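Clothes that last: notes for the Saturday talk
Karim Najjar, Perwood Library, February 4, 2023

Good morning, and thank you for coming out in the cold. Wait for people to find seats. Mention the coffee at the back, and that questions are welcome at any point - I would much prefer to be interrupted than to race through my pages.
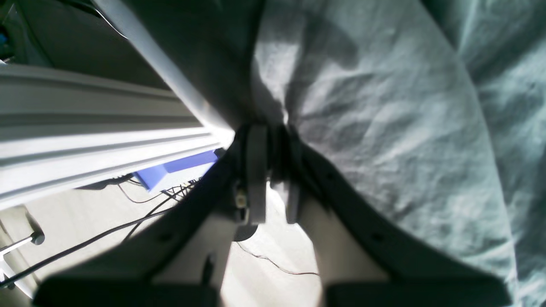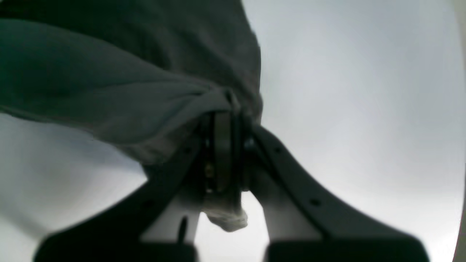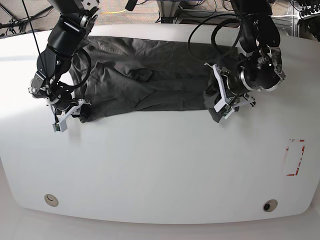 Perwood Talks, no. 7

Start with the coat story. My grandmother had one good winter coat, and she wore it for as long as I knew her. It was relined twice, the buttons were changed whenever she got tired of them, and when the cuffs finally gave out she turned them under and went on wearing it with slightly short sleeves and long gloves. I used to think this was about money, and of course some of it was, but when I got older I came to see that she simply loved that coat and saw no reason to stop.

(Pause here. Somebody will have a coat story of their own. Let them tell it!)

So what I want to talk about this morning is keeping clothes going, and I promise I am not here to scold anyone. I have a drawer of sad socks like everybody else. I want to cover washing first, then storing, then mending, and if I run long, as I usually do, we will let the storing part suffer.

Washing. Most of us wash too often and too hot. A sweater worn over a shirt for an afternoon at a desk can go on the back of a chair overnight and be perfectly pleasant in the morning. Ask for a show of hands: who reads the care label? Then who reads it after something has shrunk? Dark colors do better inside out and in cool water. Zippers closed, hooks fastened, pockets emptied. Tell the one about the fountain pen if the room feels friendly.

Go easy on the dryer. The lint in the trap is your clothes, a little at a time, and I find that once people have that thought in their heads they start hanging things up without any lecture from me. Knits should lie flat on a towel. Shirts can go straight on a hanger, with a good tug down the front and along the collar, and then half your ironing is done.

Storing. Things should be clean before they are put away, even if they look clean. Moths like a trace of gravy as much as they like wool. Cedar is nice but it fades, so give the blocks a rub with sandpaper now and then. Fold the heavy knits, hang the jackets, and leave a bit of room on the rail - a crammed closet puts creases in everything, and you forget what you own. I unpacked a box in December and met 2 scarves I had replaced.

Mending. This is the part I care about most, so slow down here. Hold up the gray cardigan and pass it along the front row. I learned to darn from Minoru Nishimura, when we both lived over in Vistau, and he had a rule I still go by: fix it while the hole is smaller than your fingernail. He would sit by the window after supper with a wooden spoon pushed up inside a sock, because he never did get around to buying a darning mushroom, and he would talk about baseball the entire time without dropping a stitch.

You need very little to begin. A packet of needles, small scissors that really cut, black thread, white thread, and something in the middle. Show the tin. Buttons first, because anyone can sew on a button and it feels wonderful. Leave a little slack, wind the thread 3 times under the button to make a neck, and knot it at the back. Then hems, then small holes. Save the knees of trousers for a day when you are feeling patient. Patch from the inside, with cloth no heavier than the cloth you are mending.

If someone asks about visible mending, say yes, do it, and in a loud color if you like. If someone asks about leather or down jackets, I am out of my depth and should say so. The shop on Wada Street does zippers and is kind about it.

(Check the clock. If there is time, read the short passage from the old household book, the page with the turned-down corner. If not, skip to the table.)

Before we break, there are needles and scraps on the long table, and I have brought a bag of orphan buttons for anyone who wants to practice. Please take some home. The next talk in the series is on houseplants, over at Parkura Hall, and the sign-up sheet is beside the coffee.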